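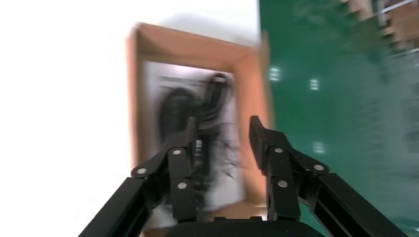

*Open carton, green surface at right.*

# Carton sizing and void fill for small mixed orders

**bench_lead_ks** wrote:

15 May 2024

We ship small mixed orders in single-wall cartons from Willard. Last quarter the bench closed 2,467 cartons and 30 came back with crushed corners or a split center seam. None of the 30 had a broken product inside. I still want the number lower before September, when volume goes up.

Current procedure:

1. Square the carton and tape the bottom seam, one strip, 2 inch acrylic.
2. Kraft paper pad on the bottom.
3. Product, heaviest first.
4. Paper fill to the top score line.
5. Close, tape the top seam, one strip.

Questions: is one strip enough on the bottom, and should I move off paper to air pillows? Products are boxed hardware, under 9 lb per carton.

---

**tapegun_ott** wrote:

One strip of acrylic is marginal at that weight. What overhang do you run onto the end panels? If it is under 2 inches the ends lift first and the seam opens from there.

Also check whether the cartons are cold when you tape them. Acrylic wets out slowly on cold board. A strip that looks fine at the bench can be lifted with a fingernail an hour later.

---

**bench_lead_ks** wrote:

Overhang is whatever the packer pulls. I measured a few this morning and got between 1 and 3 inches. Cartons are stored by the dock door, so yes, cold for part of the year.

---

**flute_and_liner** wrote:

Two different failures are being mixed here. A split seam is tape. A crushed corner is board, or headspace, or stacking. Sort the 30 before changing anything.

For corners, look at the fill height. "To the top score line" with hand-crumpled paper means the paper settles in transit and the top panel is then unsupported. Fill slightly proud so the flaps need light pressure to close. If the flaps bulge, take some out.

I would not go to air pillows for hardware. Square product corners puncture them, and then you have an empty space where the fill was.

---

**dmoran_pack** wrote:

Disagree on the pillows. We ran them for two years with boxed hardware and punctures were rare. The film gauge matters. People buy the thinnest roll and then complain. Pillows also go in faster than paper if the bench is laid out properly, and the carton weighs less.

Where I agree: they do nothing for a heavy item that can move sideways. Block it first, then fill on top.

---

**flute_and_liner** wrote:

"Rare" is not a number. Did you open any on arrival?

---

**dmoran_pack** wrote:

Returns only, so no, not a fair sample. The returned ones were mostly still inflated.

---

**tapegun_ott** wrote:

Off the fill question for a moment. What is the bench surface? The green in the picture looks glossy. On a slick top the carton slides away from you when you pull the tape, and packers compensate by holding a flap down with the forearm. That gives you a crooked strip and a short tail on the far end.

Cheap fix is a stop strip screwed along the back edge of the bench. Push the carton against it and pull toward yourself.

---

**bench_lead_ks** wrote:

Noted on the sliding. There is no stop on that bench. I will put one in, 3/4 inch high so it clears the flaps when they hang open.

Sorted the returns as suggested: 19 split bottom seams, 11 crushed corners. All 11 corners are the larger of our two carton sizes.

---

**flute_and_liner** wrote:

Then the corner problem is carton selection. Someone is putting a small order in the large carton because it is the one within reach. Put the small size at the packer's strong hand and the large one a step away.

---

**quietpallet** wrote:

Seconding this. We changed nothing except shelf position and large carton use dropped within the first week. I didn't log it, so take it as an impression.

One addition: mark the inside of one flap with the minimum fill line per size. A cardboard template does the job. We cut ours from scrap and hung it on a nail.

---

**dmoran_pack** wrote:

Templates go missing. Print the line on the carton when you reorder. Skovach will add a one-color flap print if you order 500 or more per size. Ask for it on the inside minor flap, otherwise they put it on the outside by default.

---

**bench_lead_ks** wrote:

We buy from Fitside, minimum 216 per size. I will ask them about print.

Plan for now:

- Two strips on the bottom seam, 3 inch overhang each end, one strip on top.
- Stop strip at the back of the bench.
- Cartons moved off the dock wall the day before use.
- Small size at the right hand, large size on the lower shelf.
- Paper stays. Fill slightly above the score line.

---

**tapegun_ott** wrote:

Two strips side by side or overlapped? Overlapped strips over the seam add less than you would think. Offset them so each one has full contact with board on at least one side. Or go to one strip of 3 inch and save the second pull.

---

**flute_and_liner** wrote:

3 inch, single strip. Less handling and easier to audit. Check that your dispenser takes the wider roll.

---

**bench_lead_ks** wrote:

It doesn't. The dispensers are 2 inch only. Two offset strips until I have priced new ones.

---

**quietpallet** wrote:

The Ó Súilleabháin hand dispenser we use takes both widths. You swap the roller. The brake needs resetting after the swap or the wide roll overruns.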